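Section 4: Recording and lodging a complaint after an incident at your accommodation

I wrote this part of the Cloment guide after my own rotten night at a hotel in Gutis, when a security guard decided I couldn't possibly be a guest and asked me to empty my bag in the lobby. I had my key card in my hand the whole time! So these are the steps I wish I'd had on my phone that evening, and I've kept them as plain as I can.
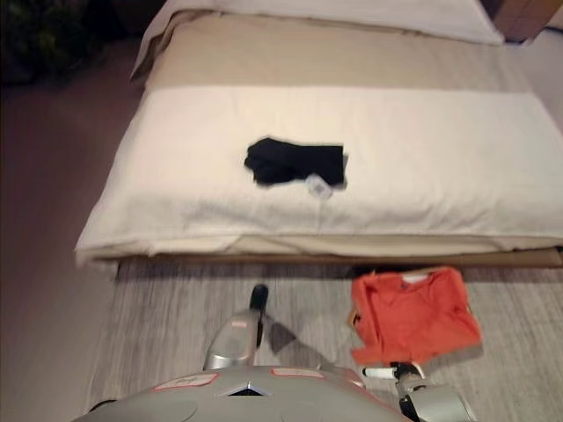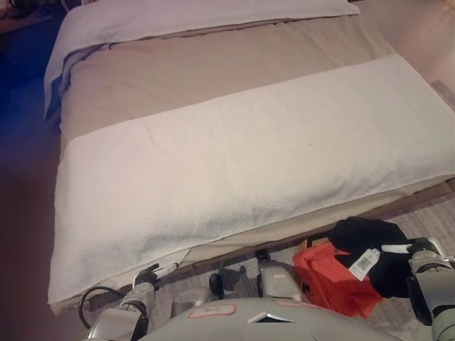
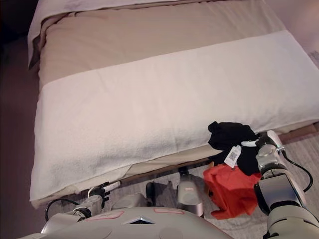 You'll need the Cloment app set up and signed in (Section 2) and your booking number. If you're still in the middle of things and don't feel safe, put the phone down and get yourself somewhere public first. The app will wait.

4.1 Start an incident record

1. Open Cloment and tap New Record. Choose Accommodation from the list.
2. Type in the name of the place and your booking number. No booking number handy? Leave it blank and add it later.
3. Write down what was said, in the words that were used. Don't tidy up the language, even if it's ugly (mine was, a bit).
4. Add the names or badge numbers of any staff. A short note like "night desk, grey jacket" is fine if you didn't catch a name.
5. Tap Save. The record gets a time stamp, and you can't change that stamp afterwards.

Note: The text box holds 997 characters. I ran out halfway through my story and panicked, but you can tap Continue and get a second box, then a third.

4.2 Add your video or sound

1. Tap Attach and pick the file from your phone.
2. Wait for the green tick before you close the app. On hotel wi-fi this can drag on, so I'd switch to mobile data if you've got it.
3. Keep the original on your phone as well.

Caution: Files over 100 MB won't upload. Use Trim Copy, which leaves your original alone. Please don't trim with another program and then delete the long version, as the first thing I was asked for was the whole clip.

Caution: Rules on recording private conversations change from place to place. Check yours before you share a clip with anybody.

4.3 Send it off

1. Open the record and tap Lodge.
2. Choose who gets it. Hotel Management goes straight to the hotel. Yen is the free advice service, and they'll read it before it goes any further. I picked Yen and I'm glad I did.
3. Tick the box if you want your name kept off the hotel's copy.
4. Write down the reference number on the next screen.

Note: If you see error 265, the hotel isn't on the Brarker contact list yet. Go back, choose Other, and type in the hotel's email address yourself.

If you haven't had a reply after two weeks, open the record again and tap Follow Up. Your earlier files are still attached, so you don't need to send them twice.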